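Does water really spin the other way down under?

You may have heard that water going down a plughole turns one way in Britain and the other way in Australia. Lots of grown-ups believe it. Should you?

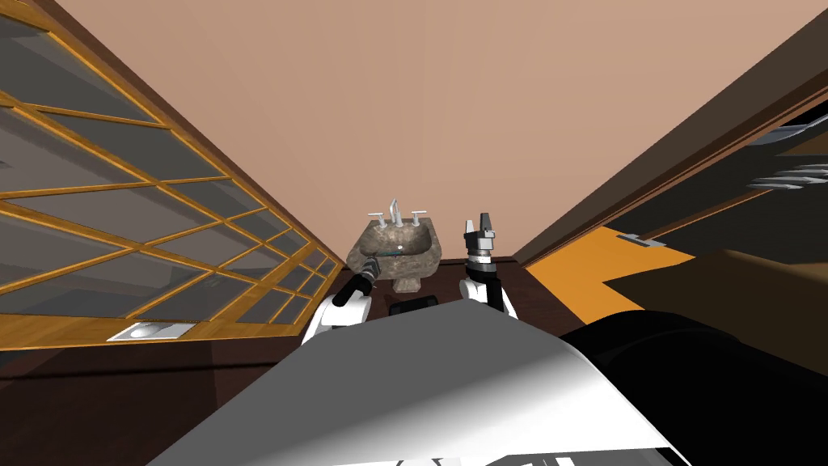
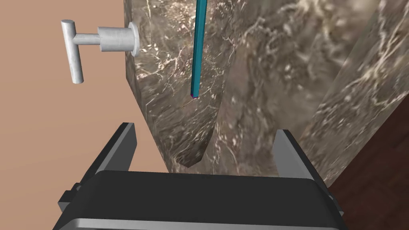

The story blames the spinning Earth. Our planet does steer big things, such as storms 1,000 kilometres wide. But a basin is tiny, and its water is gone in moments – far too little for the Earth to make much difference. The shape of the bowl matters more, and so does the way you pulled the plug.

Don't just trust me, though. Fill a basin, stir it gently to the left and let it drain. Then try stirring to the right. Which way did it go each time?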